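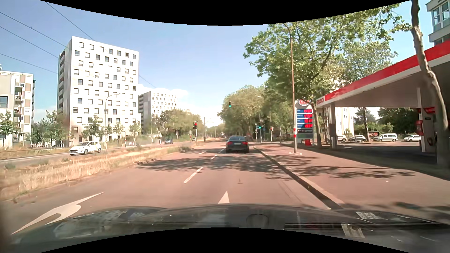 View over the bonnet on the reddish-brown surface, bright sun.

Vatlow 302 polarised driving glasses: review
Reviewed by Lakmal Munasinghe, 2nd December

The Vatlow 302 is a clip-on pair of polarised lenses for people who already wear prescription glasses to drive. It replaces the 205, which I used for two summers until the hinge gave way. The lenses are grey, the bridge is sprung, and the whole thing folds flat into a hard case that fits a door pocket.

I wore them through most of October on the same commute: a dual carriageway with a dry grass median, white tower blocks on the left and patchy tree shade over the lanes. Total distance was 331 miles. A glossy dark bonnet in full sun is a fair test for any polarised lens, as it throws back a blurred copy of whatever is above it.

Glare. Reflections from the bonnet were much reduced with my head upright. Tilting the head sideways brings them back, as with any linear polariser. Reflections of papers left on the dashboard also faded but did not go completely.

Contrast. White lane arrows and dashes stayed clear against red asphalt, and brake lights kept their proper colour. The brown-tinted Prarden pair I tried alongside made red surfaces and red lamps look too alike for my taste. In tree shade the grey lens is slightly dark. The change from sun to shadow took a moment to settle.

Fit. The clip held on a narrow metal frame. On Marcela Pešek's thicker acetate pair it sat crooked and touched the lens at the outer corner. Check the depth of your frame before ordering.

Faults. The dashboard display turns patchy at certain angles. The coating marks easily, and the cloth supplied is too small to be of use. One rubber pad came off after 7 days and had to be glued.

Not suitable for dusk or night driving. For daytime use on thin frames I would buy them again, though the Sakai flip-up version is easier to lift with one hand.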